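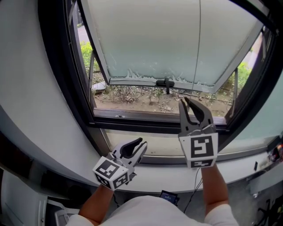
The Joter pair at the office window, one gripper in each hand.

I've had the Joter hand-held grippers for most of this year, and I'm going to say it up front: I love them. I also had one fail on me in a way that could have pinched somebody, and if you're thinking of buying a pair you should hear both halves.

Quick background. We record everyday chores for robot training, and window latches are our bread and butter just now. You hold a gripper in each hand, do the job with the fingers instead of your own, and the recordings go off to teach an arm. Before the Joters we had a heavier set from Garcia, and my wrists were done by lunch. With these I can keep going all afternoon! The grip sits low in the palm, the trigger has a lovely even pull, and the ribbed pads hang on to small awkward things like a latch handle far better than the smooth ones we were used to. 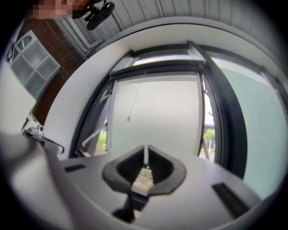
So, the fault. In February the left unit started sticking. I'd let go of the trigger and the fingers would stay closed for a second or two, then spring open all at once. It didn't happen every time – maybe after a long run of short squeezes – and that's what made it nasty. Matilde Salgado was working a sash with it when the fingers stuck on the handle. She pulled back, they let go without warning, and the sash swung against its stays. No broken glass and no hurt fingers, but she put the thing down and wouldn't pick it up again until it had been opened. Quite right too.

Olga Bastos took the housing off that evening. The return spring had walked off its seat and was rubbing on the trigger link, and there was a bright groove worn into the metal. The right unit had the same mark, only fainter. Joter's support (a very patient Idalina Quintela) sent out a deeper spring seat for both units within 8 days, no charge, and it takes 40 minutes to fit if you've never done it before. 6 small screws, and one of them is a pig to reach.
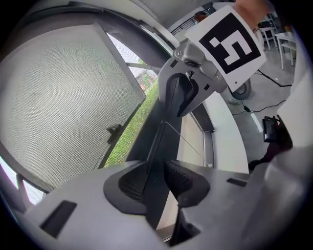
My other gripe is the tracking. For a while we had the position jumping in the recordings, the virtual hand leaping sideways in the middle of a turn, and I blamed the software for far too long. Floarea Enache went through the bad clips and found they bunched up whenever the marker on the second gripper was tipped well over. The marker is printed on a white card, and ours had a slight curve to it. A flat, stiff plate from Plandum cured most of the jumps. I'd like to see one in the box.

Also, check your cables. Ours can snag on a window stay if you reach through the opening, and a snagged cable tugs your hand just when you don't want it to. I now clip mine to my sleeve.

Would I buy them again? Yes, and we have: a second pair came in this fall with the new spring seat already fitted, and I haven't had a single stick. If yours are the older kind, stop using them near glass or anything heavy, write to support and ask for the deeper seat. Then test both units with a long run of quick squeezes before you hand them to anyone else.

Four stars. I'd have given five if the notice about the spring had come to me before I went asking for it.

Benedita Meireles
3 December 2020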